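Speaker notes — Automation in washroom servicing: what changes for staff
Delivered by Latrice Fitzsimmons, Workforce Planning, Standel Facilities
February staff conference, second session

Opening. Thank the site managers for releasing their teams. Confirm that the notes will be placed on the staff pages afterwards.

Standel services 402 washrooms across its office and transport sites. The work includes cleaning, minor repairs and the clearing of items left behind. It is carried out mostly at night, and much of it is done bent over or kneeling. The Dretance programme considers which of these tasks a robot arm could take on, and what the people now doing them would do instead.

Stage one. Tasks are tried in simulation before any equipment is brought to a site. Bellamy depot has completed 2,000 simulated runs. Please stress that a simulated run tells us about reach and movement. It does not tell us how a shift will feel, and the company does not treat it as evidence on staffing.

Stage two. Two attendants from each shift at Bellamy have joined the planning group. Their first request was that the arm should never work in a cubicle while a member of staff is inside it. This has been accepted and written into the site rules.

(Pause for comments from the floor. Morar site asked last time about night cover — see the separate sheet.)

Changes to roles. Attendants at the pilot site will spend less time on lifting and reaching and more on inspection, reporting and dealing with the public. A new duty, cell supervisor, will be paid at the next grade. Training lasts 6 days and is given in working hours. Staff who prefer to remain on manual rounds may do so for the length of the pilot.

What is not settled. The length of rounds, the handling of breakdowns late in a shift, and who signs off a washroom when part of the work has been done by machine. Do not offer a view on these from the platform.

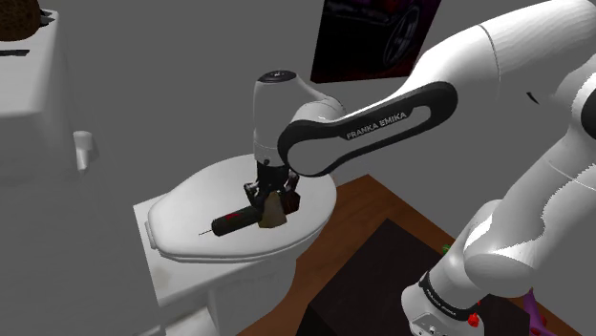 Who is responsible if the arm damages a fitting?

The company is. The attendant on duty is asked to stop the arm and report the damage, and no deduction or warning will follow from a report made in good faith.

Close. Written questions to the Workforce Planning office by Tuesday. Managers should allow time for the feedback form before teams return to site.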